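Purkik Rule Set for Hand-Held Gripper Work, Review

By Vanderleia Rezende
March 31, 2026

Purkik is a set of working rules for people who record table tasks with hand-held grippers. It comes from Prurkum and is sold as a spiral-bound book with a pack of laminated cards. There are 39 rules, split into sections on the table, the tools, the objects and the person doing the work. I have been using it since October and have done 700 recordings under it, nearly all with two grippers.

The book is easy to read. Each rule gets one page, with the rule at the top in large type and a few lines under it on how to check it. You can hand it to a new person in the morning and they will be following most of it by lunch.

The tools section is the best part. Rule 11 says to look at the finger pads before every session and to write down their condition, even when they look fine. We used to change pads when somebody complained. Now there is a line for it on the sheet. Purkik grades pads as clean, worn or replace, and a torn edge or a lifted flap of tape goes under replace.

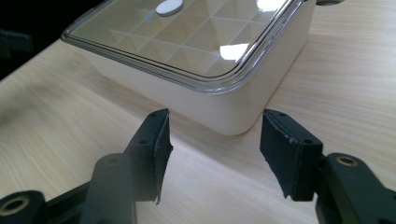 Tape pads with ragged edges – "replace" under Rule 11.

I think that grade is strict. A pad can be rough around the outside and still hold a box well. But two people looking at the same pad now give the same answer, and I would take that over the arguments we had before. Budget for more tape than you think you need.

The objects section is thinner. It has good rules on start positions and on keeping spare items off the table, but only one short page on clear plastic. Lids and clear boxes pick up glare from overhead lights, and a patch of glare can hide an edge or part of a pattern. Purkik says to "reduce reflections where practical." I wanted a test I could do at the table, such as moving the light until the rim can be seen all the way along. I have penciled that in on my copy.

For two-handed work, the main rule is that both grippers are open and clear of the object at the start, one on each side, and that neither touches it until the person has settled.
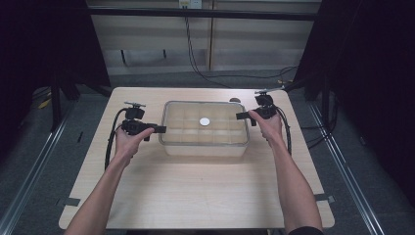 It takes practice. Most people want to close on one side first and bring the other hand in after, and with a light box that pushes it across the table. The book asks for 20 practice tries before anything is kept. I found that fair for adults who have never held one of these, and too many for someone coming back after a break.

Cables get two rules. They should hang free of the jaws, and there should be enough slack for the full reach of the arm. Both are sensible. I would add one about checking the slack again after a change of operator, as a taller person needs more of it.

The cards are less useful. The set is called Bravo and costs extra. The print is small, and the lamination shines under a work light – awkward in a product that warns about reflections. We stopped using ours and copied the checks onto plain paper.

I also compared it with Horis, the older rule set we had on the shelf. Horis is longer and covers fixed arms and mobile bases as well. If you run those, keep it. For hand-held work it sends you back and forth between chapters, and it has nothing on pad condition.

Good: one rule per page, clear pad grades, a firm start position for two hands.
Not so good: weak on clear plastic, cards hard to read, no index.

I'd buy the book again and skip the cards.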